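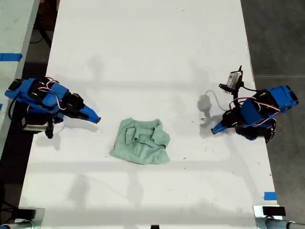 Dostham Paper Craft Index

A table of paper and cardboard craft projects for children in preschool through second grade. It holds 922 projects and 3201 supply lines. Most of the projects were typed up from handouts used at the Saturday-style craft table in the Zatville library, and the rest came from teachers who sent in their own sheets.

Maintained by Devendra Malhotra. Last full update: June 2, 2019.

What is in the folder

projects.csv - one row per project, 13 columns
supplies.csv - one row per supply per project
themes.csv - the 11 themes and their short codes
templates/ - printable outlines as PDF, letter size
changes.txt - what was fixed and when

The two main tables join on project_id. A project with no supply lines is a mistake, so please report it.

Main columns in projects.csv

project_id: a number that never changes, even if the title does.
title: the name as printed on the handout. Spelling was corrected, wording was not.
theme: one code from themes.csv. Ocean, weather, farm and letters are the biggest.
age_low, age_high: in years, as the person who ran the project judged it.
minutes: working time at the table. Drying time is in its own column, dry_minutes.
scissors: none, adult or child. "Adult" means the pieces are cut before the children sit down.
template: file name in templates/, or blank.

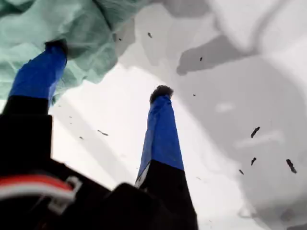 Blue-wrapped gripper finger, with its tip in pale green cloth.

How the entries were made

Each handout was typed once and checked once against the paper copy. Where a handout gave two ways of doing something, the first one went into the table and the second went into the notes column. Supplies were put into common terms: "construction paper" covers sugar paper and colored card of the same weight, and "school glue" covers any white liquid glue. Brand names were dropped.

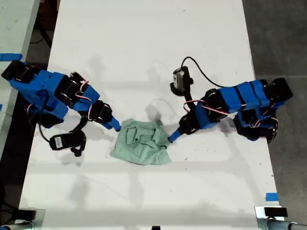 Amounts are per child. If the handout gave an amount for a whole class, it was divided by the class size written on the sheet. If no class size was written, the amount was left blank and the word "class" was put in the notes.

Known problems

Age ranges run a little high for the projects sent in from Skuvholm, where the group included older brothers and sisters.
Holiday projects are thin. The November batch was lost to a leaking shelf and only part of it has been retyped.
A few paper plate projects appear twice under different titles. They will be merged, and the higher project_id will be retired.
Glitter is listed as a supply in some rows and only mentioned in the notes in others.

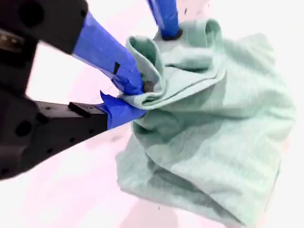

Using it

Open the CSV files in any spreadsheet program. Text is UTF-8 and commas inside titles are quoted. The Aranda lesson planner can read projects.csv directly, but it ignores dry_minutes, so painted projects will look shorter than they are.

You may copy, print and change anything here for a classroom, library or home. Please keep the project_id on printed sheets so corrections can be traced. To send one, give the project_id, the column and the new value. New projects need a title, an age range and a full supply list - photos are not needed.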